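Un brazo en el taller del fondo

1 de mayo de 2025

El taller compartido Skakbridge ocupa los bajos de una antigua imprenta. Tiene dos bancos de carpintería, un torno que casi siempre está reservado y, al fondo, una mesa que desde enero pertenece de hecho a un solo proyecto: un brazo robótico que su constructor llama Trostus. Él trabaja de día como técnico de ascensores y prefiere que no aparezca su nombre. "Pon que soy un socio del taller y ya está", dice.

La idea le vino de una avería doméstica. Quería una máquina que clasificara tornillos, porque guarda los de toda su vida laboral en botes mezclados. "Empecé mirando clasificadoras con cinta y bandejas. Luego pensé que un brazo me serviría para más cosas cuando acabara con los tornillos. Todavía no he acabado con los tornillos", cuenta.

La estructura es la segunda. La primera, impresa en plástico, se doblaba en el hombro en cuanto el brazo se estiraba del todo. La actual combina tubo de aluminio y piezas impresas solo donde no hay carga. Los motores los compró de segunda mano, en un lote de 11, y dos no funcionaban. "No me quejo, el vendedor lo avisaba en el anuncio. Uno lo he desmontado para aprovechar los engranajes."

Del presupuesto habla sin rodeos. La segunda estructura le costó 83 euros en material, sin contar los tornillos, que salieron de los botes. La electrónica es otra historia: quemó una controladora por conectar la fuente al revés y desde entonces usa conectores que solo entran en una posición. La placa que lleva ahora la vende una tienda pequeña, Clelerell, que le atendió por correo cuando no conseguía que respondieran los motores del codo. El fallo estaba en un cable mal engastado.

El programa de control lo bautizó Nagano, por el sitio al que quiere viajar cuando se jubile. Va por la versión 47. "No quiere decir que haya 47 mejoras. Cambio el número cada vez que toco algo, aunque sea un comentario. Así sé a cuál volver." Las versiones antiguas las conserva en una tarjeta de memoria y, además, apunta los cambios a mano en un cuaderno cuadriculado. El cuaderno le ha salvado más veces que la tarjeta.

La pregunta que más le hacen los otros socios es por qué no compró un kit. Contesta que lo pensó. "Con un kit habría tenido el brazo moviéndose en un fin de semana. Pero cuando fallara una articulación no sabría por dónde empezar. Este lo puedo desmontar a oscuras - bueno, menos la muñeca."

La muñeca es la parte que menos le gusta. Los cables pasan por fuera y se enganchan si el giro es amplio, así que ha limitado el recorrido por programa hasta que encuentre una solución mejor. También quiere cambiar la forma de calibrar. Ahora lleva el brazo a mano hasta la posición de reposo, pulsa un botón y confía en haberlo dejado igual que el día anterior.

"La cámara es lo último que he puesto y lo que más me hace dudar", explica. "Va en la muñeca, mirando hacia la pinza, y el ángulo no es evidente. Si la acercas mucho, la propia pinza ocupa buena parte de lo que ves. Si la separas, se lleva golpes.

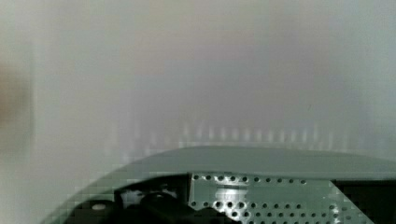
Lo otro es el enfoque. Yo daba por hecho que una cámara enfoca todo, como la del teléfono, y estas pequeñas no. Hay que decidir a qué distancia quieres ver bien y olvidarte del resto. Yo quiero ver bien el tornillo, pero primero tengo que encontrarlo, y para eso me conviene ver lejos."

De momento busca la solución en la mesa: una bandeja de fondo liso, siempre atornillada en el mismo sitio, para que el brazo llegue a ciegas a una zona conocida y use la cámara solo en el último tramo. Un compañero del taller le propuso añadir una segunda cámara fija en el techo. Le parece razonable, pero no quiere más cables hasta resolver los que ya tiene.

No ha puesto fecha para terminar. Va al taller dos tardes por semana y alguna se le va entera en ordenar la mesa. Lo siguiente es rehacer el soporte de la cámara, con ranuras en lugar de agujeros para poder corregir el ángulo sin imprimir otra pieza. "Y después, los tornillos de métrica cuatro. Los de madera los dejo para el final, que hay tres botes."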